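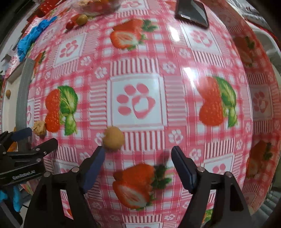 Tablecloths of the Kundmont kitchen

January 6, 2007

Welcome to my small gallery page. I have started it for the members of our kitchen in Kundmont and for the friends who moved away and still ask me how the place looks. My English is not perfect, so please be patient with my sentences. Marwa Bensaid has corrected the introduction, but the rest I wrote alone.

The subject this time is the tablecloth. We have used many of them, and each one has its admirers. My favourite is the pink, red and white one. It is shiny and very cheerful, and it does not match any plate that we own.

The pattern: gingham checks beside striped panels, fruit and leaves, and squares with paw prints. Yara Haddad says the paw prints are for a dog lover and the strawberries are for a jam lover, and she is both.

The middle of the table: a round tan-brown ball at the corner of a paw-print square, next to the red and white stripes. A second one, small and tan, is in the shallow tray at the left.

Further back: a transparent bowl with orange, red and tan colours inside. On the pink cloth these colours look even warmer, I think.

Some practical notes, as I was asked for them by e-mail. We bought the cloth at Sabbagh last May, from the roll, 136 cm wide. It is cleaned with a soft sponge and a little dish soap. Please do not put hot pots on it without a mat, and please do not fold it. Orvokki Ruotsalainen rolls it on a cardboard tube and keeps it behind the pantry door. The old green cloth was folded for one winter and the lines never went out.

Roswitha Vogler would like to have the same pattern in blue. If somebody sees it in a shop, write to me and I will pass the message to her.

Next page: aprons and oven mitts
Back to all galleries

Text and page by Ruba Qaisi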